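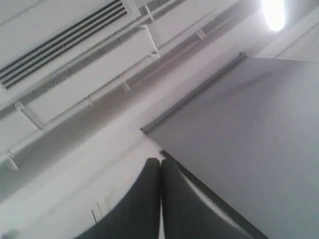

Ceiling over the weighing bench, with slot vent, long white box and pipe, light, and roller at right.

October, started 8:40 am

Drift on the Mogensen balance again. I'm writing all of it down this time because the story changes whenever someone tells it, me included.

The current story is that the slot vent blows on the bench when the air comes on, the balance feels it, and the paper weights wander. Everybody likes this story. Clekside likes it because they get to come back and adjust the vent (work order 3635, still open). Wastska likes it because they have a deflector to sell us for 1475 plus fitting. Lindsay likes it because she sits under the vent and her neck gets cold. I don't like it much, and I'd want to see one number before we pay for anything.

What we have so far is people holding up a hand and saying "yes, I feel it." I can feel it too, if I've been told to.

Things up there that could matter, going by a look at the ceiling and the old drawing:

Slot vent. Long thing with dark slits, sits in its own white panel. The drawing has it as supply. The Clekside man called it return, then supply, then said he would check. If it's return, most of the deflector quote makes no sense, as there's nothing to deflect. Check this before anything else.

Long white box running alongside the vent. The drawing doesn't show it at all. Lindsay says duct. I said beam, mostly to be difficult, and now I can't rule it out. Knocking on it would settle it but the tall ladder is out on loan to the print room. Clekside's quote for "duct insulation" assumes it's a duct. They did not knock on it either.

Slim pipe next to the box, held on small white brackets. No idea what's in it. The drawing has a dotted line in more or less the right place with no label. Wastska's visit report says the pipe "may transmit vibration to the work area." May. It's fixed to the ceiling and the balance is on a stone slab on a bench on the floor, so I'd like the route explained. I'm not saying it's impossible.

Light. Bright, pretty much over the corner. Mentioned only because we had a theory in spring that it warmed the draft shield. We ran with it off for an afternoon and the drift was the same, or we were as bad at measuring it then as we are now. The page from spring says "no clear effect," in my writing, with no figures under it. Useless. Don't do that again.

Roller. The big pale gray one. Hangs down a good way and has a lot of area. If any air is moving up there, that's what should show it, and it costs nothing to look.

9:20

Called Clekside. Asked supply or return. Was told the system is "balanced." Asked again. Was told someone will call. Asked for the readings from their last visit. There are readings, apparently, but they're "in the office."

9:45

Taped a strip of tissue to the end of the broom handle and held it up near the slits. The tissue leaned. Then I lowered my arms a bit and it leaned the other way, so what I measured was my arms. Lindsay tried it standing still with her elbows on the step stool and got a small steady lean away from the vent. She says supply. I'd say probably supply. That's one point to the popular story and I've written it down.

Next held the tissue at balance height, inside the open shield door. Nothing I'd call movement. Closed the door. Nothing at all. That's one point the other way, although tissue is a poor instrument and the balance reads to a tenth of a milligram, so it could be bothered by air that tissue ignores.

10:15

Proper run. Same piece of paper from the Distine set the whole way, handled with tweezers, shield closed, read at 10 minute intervals. First reading 1172.4 mg. I'm leaving the rest in the run sheet. What I want here is only the shape of it: it climbs, slowly, then flattens out. Doesn't jump when the air starts. I heard the air start (it's hard to miss, there's a thump somewhere above the box) and wrote the time in the margin. Nothing in the column near that mark looks different from its neighbors.

Paper takes up water. We all know this. It comes out of the dry cabinet and sits on the pan and gets heavier. I've been saying since summer that we aren't weighing the room, we're weighing how long the paper has been out of the cabinet, and the answer I get is that the protocol allows for it. The protocol says "allow to settle." It doesn't say for how long, and I know for a fact that Lindsay and I use different amounts of time, because I asked her today and she laughed.

11:50

Swapped the paper for the steel check weight. If it's the vent, steel should wander as well. Steel can't soak anything up.

Steel sat still. Last digit flickered up and down by one, same as it does with all the fans off at night. Ran it through two starts of the air.

Before I get pleased with myself, things wrong with this:

The steel weight is small. Paper is a sheet, it sticks out over the pan, and moving air would push on a sheet more than on a little cylinder. Lindsay raised this and she's right. So steel sitting still doesn't clear the vent completely. What would be fair is a sheet of something that doesn't take up water, cut to the size of the paper. Foil, or the clear film from the cover stock.

One morning is one morning. Complaints are mostly about afternoons. In the afternoon the roller is usually down further and the air may run differently. I don't know that it does. It's one of those things people here say.

I wanted this result. Noted.

1:30 pm

Foil cut to size, slightly curled at one corner, flattened it under a book. Same routine. Asked Lindsay to take the readings without telling her when I'd be writing down the air starts, so that neither of us could help. She sat at the bench, I stood by the door with the clock.

Three starts. I compared her column with my times afterward. On the second start there's a bump of two in the last digit. On the first and third, no. I can't say the second one isn't the vent. I also can't say it isn't the door, because someone came in for the stapler at almost the same time and I was the one standing there and I let them. Own fault.

The climb that paper showed this morning isn't there with foil. Flat line with the one bump.

2:40

Watched the roller for a while from the stool. It's the one cheap detector we've got up there and in all this time I don't believe anyone has looked at it on purpose. I put a pencil mark on the wall behind the bottom bar to judge against. Couldn't see the bar leave the mark when the air came on. It's heavy at the bottom, so I don't take that as proof of anything. It would take a fair blow to shift it. But "a fair blow" is more or less what the Wastska report describes ("strong directed flow onto the work surface"), and I'd like to know what they measured it with. The report has a nice cover and no numbers past the price.

3:15

Clekside called back. Supply, he says. Fine, agrees with Lindsay's elbows. Asked about the white box. He says duct, "it'll be a duct." Asked whether he had the drawing in front of him. He hadn't. I've left it as "box" in the notes and would ask everyone else to do the same until someone has knocked on it.

Also asked what's in the pipe. Silence, then "could be a few things." I have no reason to think the pipe matters but it's running along over a bench with other people's paper on it and I'd like it labeled. Asked him to add that to 3635. He said it needs a new work order. Of course it does.

Where I've got to

The vent blows, gently, away from itself. I accept that. Whether it reaches the pan with the shield closed, I have one bump with a stapler in it.

The big slow climb is the paper. I'm fairly sure of that, and it's far bigger than anything I could blame on the ceiling.

I wouldn't sign for the deflector. Lindsay would still like one for her neck, and that's a reasonable thing to want, but then it should be asked for as that, and a piece of card might do it. I also wouldn't sign for the insulation on the box.

Lindsay adds, and I'm copying it as she said it: "You've tested it for one day and you've been wrong about the light before." True. The light page is in the spring book if anyone wants to see how not to write one.

To do

Repeat foil in the late afternoon, roller down, sign on the door.

Repeat paper with a fixed time out of the cabinet, both of us, separate sheets, compare after.

Get the tall ladder back. Knock on the box.

New work order for the pipe label.

Ask Wastska what instrument they used, where they held it and whether the shield was open.

Somebody please write a number of minutes next to "allow to settle" in the Distine protocol. I don't mind which number. I'd pencil one in myself, but the last time I did that it was erased by the next morning.

4:30. Stopping. Check weight back in its box, foil sheet is in the envelope taped inside the cupboard door, please don't use it for lunch.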